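Speaker notes - Writing house rules for kitchen manipulation in simulation
Gosau workshop, August 20, 2023
Speaker: Nandini Rajan. Slides by Brodie Donnelly.

Slide 1. Title
Say who we are and what we'll cover. The talk is about the rules our group follows when we set up, run and record simulated kitchen tasks. It isn't about training results. Angus Whitelaw has the results talk after the break, so send those questions to him.

Slide 2. Why we wrote anything down
Start with the Panasiuk handover. We took over 3427 recorded episodes and couldn't say which ones had been run with which gripper force limit. The files were fine. The notes were missing. Sachiko Morikawa spent most of November sorting it out by hand.
Pause here. Most people in the room have had a month like that.

Slide 3. What the rules cover
The document is 17 pages. It has one part on the scene, one on the arm, and one on the record that goes with each episode. Real-cell safety is covered by the lab's own risk assessment and we don't repeat it. Make this clear early - a simulated run that keeps its limits is not a safety case for a real robot.

Slide 4. Scene rules
Every object has a mass, a friction value and a named source for both. If a value is a guess, the record says "guess."
Objects start at rest. Let the physics settle before the first command goes out.
Clutter is allowed and we encourage it, but it has to be listed. A sponge on the counter that plays no part in the task still goes in the object list.
No changing the layout between episodes without a new scene number.
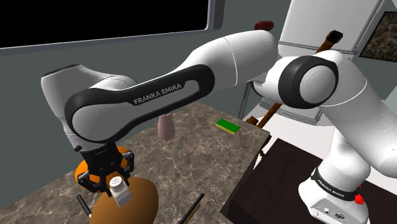

Slide 5. Arm rules
Use the joint and speed limits of the real arm, even when the simulator would let you go past them. Tsegereda Degefa found two old task files with the limits turned off. Both looked great and neither could have been run on hardware.
Set the grip force per object and write it down. Don't raise it halfway through a batch to fix slipping. Stop, change it, start a new batch.
Contact between the arm and the counter ends the episode. It gets marked as a contact stop and it stays in the set.

Slide 6. The record
Gestix writes the record automatically now. Show the short version only: scene number, arm settings, random seed, software version, outcome, name of the person who started the run.
Failed episodes are kept. This is the rule people argue with most. Leave about 2 minutes for it.

Slide 7. Small objects
Anything you could hide in your fist needs extra care. Check that the collision shape matches what is drawn. On the Ikmont tasks we had a lid that looked solid and let a fingertip pass straight through.
Say which way up the object should be when it is released. "Place it in the bowl" isn't enough for a tester to score.

Slide 8. Review
A second person replays a sample from each batch before it is released. The reviewer can't be the one who set up the scene. If the reviewer can't tell from the record what was supposed to happen, the batch goes back.

Slide 9. Open points
Lighting changes - do they need a new scene number? Brodie says yes, I say only if cameras are part of the task. Ask for a show of hands.
Also open: how long to keep old simulator versions so that old seeds still replay.

Questions. Copies of the rules are on the table by the door. Corrections go to Sachiko.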